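About us

Zillora began, as a good many small businesses seem to, with a spare room and far too much stuff in it. We had moved house for the third time in as many years and found ourselves still carrying boxes we had never opened – old curtains, a fondue set, the instructions for a washing machine we no longer owned – and it struck us that other people must be living with the very same boxes. So we offered to help a neighbour with her kitchen, then her sister with a loft, and by the following spring we had a little van, a phone line and a name.

These days we are a home-organising and moving-in service covering the town and the villages out towards the coast. We have 153 households on our books, and plenty of them come back to us every year or so, which we take as a compliment (children grow, hobbies change, and cupboards do fill up again, however good your intentions!).

What do we do, exactly? Mostly we listen first. Someone will walk round your home with you, drink your tea if you are kind enough to offer it, and ask how you really use each room. Only then do we start moving things. We don't believe in throwing away half of what you own, and we will never be sniffy about a drawer full of string. If you love it and you have a place for it, it stays.

Our first visit lasts up to two hours and costs £40, and we take that off the bill if you decide to go ahead. Whole-house jobs are priced once we have seen the place.
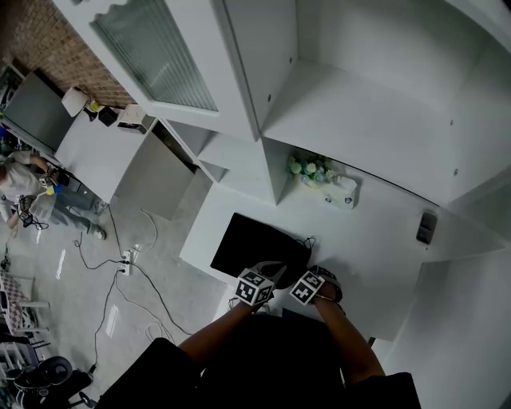
We are also very happy to unpack for you after a move. You can go off to work on Thursday morning and come home to a kettle you can find, beds made up and books on their shelves. For storage fittings we work with Bognár, a family joinery two streets from our office, and for anything that needs to go into store for a while we use Kevidis, who are patient with us when we change our minds.

Things you no longer want go to the charity shop on Sornau Road wherever possible, and we are glad to drop them off ourselves at no extra charge.

The office is open from half past eight until four on weekdays. Do ring, or pop in if you are passing – there is usually someone about, and the biscuit tin is normally full.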